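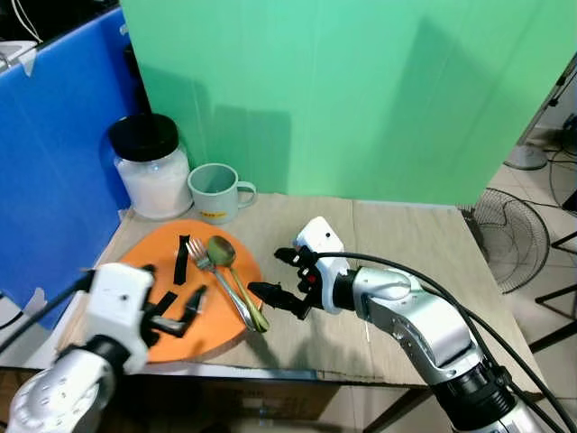
Changes to the community kitchen at Plomier House

The Liao Trust has confirmed that the community kitchen at Plomier House will reopen to members in May, following the completion of repairs to the drains and the replacement of the extractor hood. Bookings will be taken from the middle of April through the front office in the usual way.

Members will recall that the kitchen was closed last autumn after water was found beneath the floor of the dry store. The cause was traced to a cracked pipe on the side facing Fetero Lane. The pipe has been renewed, the floor relaid and the lower shelves replaced. The Trust wishes to thank the groups that moved their sessions to the Flokidard Hall during this period, in particular the lunch club, which continued to serve 73 people each week in a much smaller space.

Three changes will apply from the date of reopening.

Hire charges. The charge for a half-day session will be £50 for member groups. Groups from outside the membership will continue to pay the rate agreed at the time of booking. A refundable deposit of £200 will be required for events at which hot food is sold to the public.

Cutlery and small equipment. The stock of forks, spoons, knives and chopping boards has been reduced over several years by ordinary loss and by items being taken home in error. Groups are asked to check the drawers at the start and end of each session and to enter any shortage in the book beside the door. Members who find Plomier House items among their own are invited to return them to the front office, where no questions will be asked. Boards used for raw meat must be kept apart from those used for bread, fruit and vegetables, and should be left upright in the rack to dry.

Waste. Food scraps should be placed in the lidded bin in the yard. Cardboard must be flattened before it is put out for collection, and glass is to be taken away by the group that brought it.

The evening baking class will return to its former time of 7pm. Nearly all places have been taken, and a waiting list has been opened. The lunch club will remain at the Flokidard Hall until the end of May so that its regular guests have proper notice of the move.

A short introduction to the new extractor hood and the gas shut-off will be held before the first bookings. Each group should send 2 people. A group that has not attended will be able to use the kettles and the refrigerator but will not be given the key to the cooker supply.

Enquiries about bookings may be made at the front office on weekday mornings.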